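Battery replaced, still slow to crank in the morning

ultstead_wagon
Hi everyone, and thanks in advance for reading all this. I have an older wagon with a four-cylinder engine, and since July it has been slow to turn over first thing in the morning. I bought a new battery from the parts counter in Ultstead, and for a couple of weeks it was wonderful! Now it's back to that tired rur-rur-rur sound, though it always catches in the end. Once I've driven to work it starts fine for the rest of the day. The battery light never comes on. Is it the alternator, or did I get a bad battery? I'd hate to spend $385 on an alternator and find out I didn't need one.

padano22
alternator. same thing happened to mine

Randley
I wouldn't buy anything yet, friend. Start with the cable ends, both at the battery and where the ground bolts to the body. Mine looked perfectly clean on the outside, and when I finally pulled the clamp off there was a gray crust all the way around the post (I'd had that car 18 years and should have known better). Disconnect the negative first, scrub everything with a wire brush, and put the negative back on last. It took me 30 minutes, and that included hunting for the 10 mm socket.
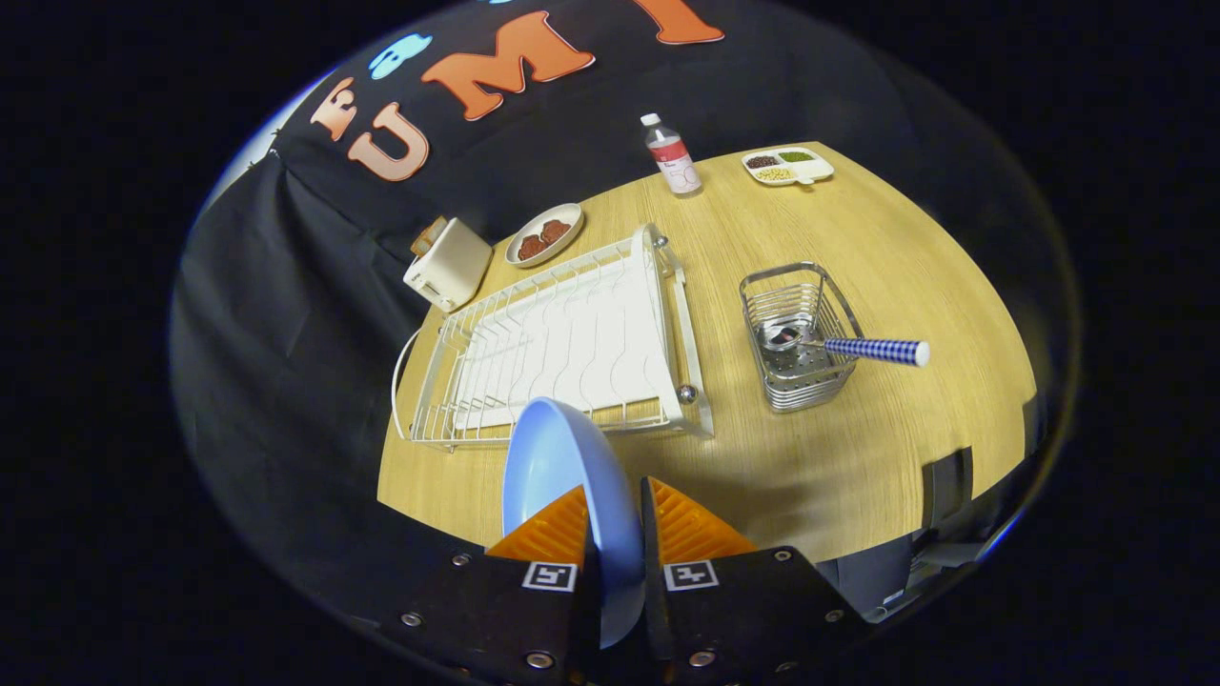 Shiferaw
Community Helper, Electrical and Starting

Randley's advice is good, and I'd do that first. If the cables are clean and tight, let the car sit overnight and put a voltmeter across the battery before you open a door. You'd like to see 12.6 volts or close to it. Then start it up and read it again at idle; anything from the high 13s to the mid 14s means the alternator is very likely doing its job, and you can keep your money.

If the morning number is low and the charging number is fine, something is probably drawing power overnight. Glove box lights and phone chargers are the ones I see most. And do keep your battery receipt handy, as plenty of stores will test it at no charge. Let us know what the meter says!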